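Clondik arm kit from Mestov: worth 663?
Posted in June by abhishek_u

I'm looking at the Clondik tabletop arm kit. Mestov sells it for $663 with the parallel gripper and no power supply. I have a small toy kitchen set up for pick and place with wooden blocks and I need something that can work over a counter without knocking everything else down. Has anyone run one for more than a weekend? The product page says very little about the gripper.

naomi_m
Bought mine in the spring. Assembly took one long evening. The instructions are fine until the wrist, where steps 14 and 15 are in the wrong order, so read both before you tighten anything. Shoulder is solid. Gripper closes evenly. I would buy it again at that price, but you do need to budget for a supply.

GShokri
I would not. The Sotano arm costs a little more and has the cable routed inside the forearm. On the Clondik you get a cable hanging off the joint and you spend your time thinking about where it's going to be. I sent mine back. Mestov took it without argument, I'll give them that. Ticket 2561 if anyone from there is reading — I'm still waiting on the shipping refund.

naomi_m
The cable is a five-minute fix with two clips. I don't see that as a reason to return an arm.

GShokri
Two clips that don't come in the box. And if you clip it too tight the wrist won't turn all the way. I tried.

bautista.a
Both of you are right about the cable. Leave slack at the wrist and clip it higher up. My complaint is the servos. After 20 minutes of constant cycling the elbow on mine starts to sag and it misses low. Let it rest and it comes back. For blocks that may not matter, for anything heavier it would. Which firmware are you on, Naomi?

naomi_m
Version 2. I haven't seen the sag, but I've never run it that long without a break either.

abhishek_u
Thanks, this is useful. Blocks only for me, nothing heavy. What I still can't tell is how much room the hand takes up near the counter. My blocks end up close to the sink and the stove and I can't move either one.

khoa_kieu
I run the Clondik in a toy kitchen too, so this may be close to your case. The fingers are long and flat with ridged pads, and they reach a small block on the counter with the rest of the hand staying higher up. It's the wrist column you have to watch, it's bulkier than it looks on the product page. With a pot on the stove I bring the arm down from the left and keep the blocks on the sink side. Mine has the stock cable with no clips, so you can judge that for yourselves.
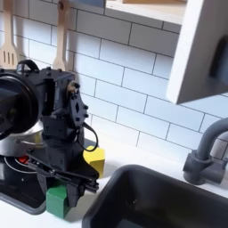
Same counter with just the blocks and the pot: 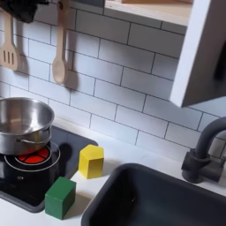 Last edited by khoa_kieu in June, 4:40 PM

GShokri
There's your cable loop, right in front of the yellow block. That's what I was talking about.

khoa_kieu
Yes, it hangs there. It hasn't caught on a block so far. I'd still clip it if I had a taller object in back.

abhishek_u
The strip between my stove and sink looks as narrow as yours, so that answers most of it. Does the Mittal supply work with it? I already own one.

bautista.a
Check the plug. I had to buy an adapter for mine. Voltage was fine.

Contact the moderators | Copyright belongs to the individual posters | Back to top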